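Pavell Moves Rimia Garment Care Line to Repairable Design, Opens Parts Supply to Independent Shops

28 Feb 2018
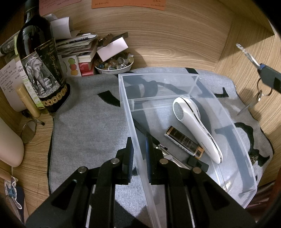 Repair shops in the Pirihi district said in written comments to the company that the price of a replacement hose had mattered less to them than the wait for one, and that a part arriving after three weeks was of little use to a customer with one appliance. Pavell has set its new parts program around that complaint.

Beginning in March, the company will stock 62 separate spare parts for its Rimia line of household garment care appliances. Parts will be sold to registered shops and to owners at the same list price. Orders received before noon will leave the Rekar warehouse on the same working day.

The change follows a review of 309 units returned under warranty. Each unit was opened, tested and logged by the Pavell service department. Mineral scale in the water path was the leading cause of failure, followed by worn tank seals and broken cord guards. In 27 of the units no fault was found.

Under the earlier design, the heater and pump were bonded into one assembly. A blocked pump inlet therefore required replacement of both. The revised design separates the two parts and joins them with a clamped silicone sleeve. The housing is closed with screws of a single size, and the adhesive used along the rear seam has been removed. The cord guard is now a separate part held by two clips.

Bench time for a pump replacement, measured by the service department on the revised design, is 20 minutes, including the leak test. The leak test is to be done with the tank full and the unit upright. Shops should not test a unit with the tank seal removed.

Owners of earlier units will not be able to fit the new pump. For those units Pavell will continue to supply the bonded assembly, together with tank seals, filler caps and cord guards. Tank seals for earlier and revised units differ in thickness and are not interchangeable — the part number printed on the bag should be checked before fitting.

Descaling instructions have also been rewritten. The previous leaflet gave one interval for all homes. The new leaflet gives three, according to local water hardness, and includes a table for owners who do not know the hardness of their supply. The use of vinegar is no longer advised for any unit in the line. Citric acid solution at the strength given in the leaflet is the only approved descaling agent.

Service manuals, exploded drawings and the revised leaflet will be free to download from the Rimia support pages. Shop registration forms are available from the Pavell service department in Rekar. Warranty terms on units already sold are unchanged.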